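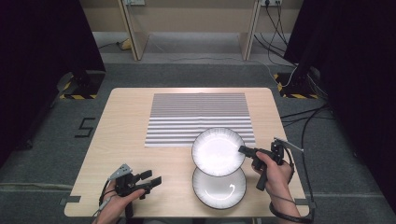

Two plates and a striped sheet on the table.

About Brurkumlow Ballot Notes

Hi, and thanks for clicking through! I'm Ebenezer Bawa, and I run Brurkumlow Ballot Notes with my friend Thắng Lý. We write about local elections: who's running for county clerk, what the school bond would do to your tax bill, why there are two questions on your ballot that seem to ask the same thing (they don't, usually). If it's further down the ticket than state senate, it's ours.

How we got going

I moved to Brurkumlow for a job at the water district and voted in my first primary here about a month after I unpacked. I'd done my homework on the big races. Then I flipped the ballot over and there were eleven more contests on the back, and I didn't know a single name. Drainage board? Register of deeds? I stood in that booth so long that a poll worker asked me if I was okay.

Thắng was in line behind me. We got talking in the parking lot, and he told me he kept a spreadsheet on every one of those races, just for himself and his sister. I asked for a copy. Then my neighbors asked for a copy. By the next fall we were emailing it to 194 people and getting complaints when it was late, so we figured we'd better build a website.

What we do now

The main thing is still the guide. We put one out before every election in the county, primaries and specials included, and it goes up 30 days before the polls open. Every candidate gets the same questions and the same amount of space, and we print what they send us, typos and all. If somebody doesn't answer, we say so and leave their space blank. We've had people call up pretty mad about that blank space. They're welcome to fill it in any time before the polls close!

Between elections I go to meetings. County commission, planning board, the library trustees (longer than you'd think). I write up what got voted on and how each member voted, and I try to have it posted by 10 the next morning. Thắng handles the numbers side, so the precinct tables, the campaign finance reports and the turnout maps are all his. He also built Vi, our lookup tool. You type in your street address and Vi gives you your districts, your polling place and the names that will be on your ballot. It covers nearly 90 precincts in Brurkumlow and Hiltidero, and if it gives you something that looks wrong, please tell us, especially out by the county line where the maps got redrawn.

On election night we both sit up with the county's results page and post updates until the last precinct reports. We don't call races. The county posts a count, we pass it along, and we tell you how many precincts are still out. A couple of years back the Hiltidero mayor's race flipped after midnight when one box of absentee ballots got added in, and it finished 92 votes apart. I was very glad we hadn't put a headline on it.

Who pays for this

Readers, mostly. You can chip in through the button at the bottom of the page, and most people who do give five or ten dollars. We also rent two desks and a corner of the conference room from Keltico, the print shop on Mill Street, and they knock a bit off the rent when we help fold mailers. Keltico prints campaign signs for pretty much anyone who orders them, so we think you should know about that. They don't see our stories before you do.

We don't take money from candidates, parties, PACs or anyone with a question on the ballot, and we don't endorse. Thắng isn't registered with a party. I am, and I've never covered my own precinct committee, and I won't. If I know a candidate socially (small county, it happens) there's a note at the top of the story.

When we get it wrong

We fix it and write the correction at the top, with what it used to say. My worst one so far was mixing up two candidates named Harris in the same assessor's race. Both of them called me. Both were nicer about it than they had to be.

Get in touch

Tips, corrections, meeting agendas you think I missed, all of it can go through the contact form. I read every message, though in the last week before an election I'm slow. If you'd like a printed guide for someone who doesn't do websites, ask and we'll mail one at no charge. The next batch goes out in February, ahead of the spring primary, so get your address to us before then. And if you're thinking of running for something, the candidate questions are posted year round under Forms. Go ahead and take a look, you might be surprised how few people file for drainage board.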